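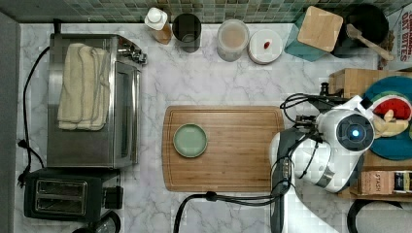 We finally have a number for the kitchen robot, and I've been itching to share it! The owners here at Skorstead signed off on the equipment plan this morning, so the second test counter is officially happening, and I get to go shopping with somebody else's $4000. Our first counter has taught me plenty about what to budget for. The arm gets all the attention, but look at what it has to share the space with: a toaster oven with a towel over the top, a two-slot toaster, a bamboo cutting board, a little pale green plate, plus a whole row of jars and containers along the back. Every bit of that has to be bought, replaced and stored somewhere, and in my first draft of the budget (sorry, Wulan) I had left a line for exactly none of it.

Wulan Sutanto went through my spreadsheet with a red pen and we ended up with a much better version. There's now $500 for appliances and dishes, and $245 for cable sleeves and clips. I thought that last one was silly until she asked me where I planned to run the cords. Good question! The rest goes toward the counter itself and a mount for the arm. The arm is a separate matter. We're leasing it from Zarcombe for the first year, and the lease comes out of a different pot.

We got quotes from 3 suppliers for the counter. Van Loon came in lowest and can deliver in May, so they have the job unless the freight charge changes on us. I'm still waiting to hear from Dustix on the mount, and I've called them twice this week.

Lotte Vandenberghe is keeping the shopping list for the small stuff. If you have a spare kettle or a decent set of bowls at home that you'd like to see go to a good cause, talk to her before the end of the month and she'll cross it off.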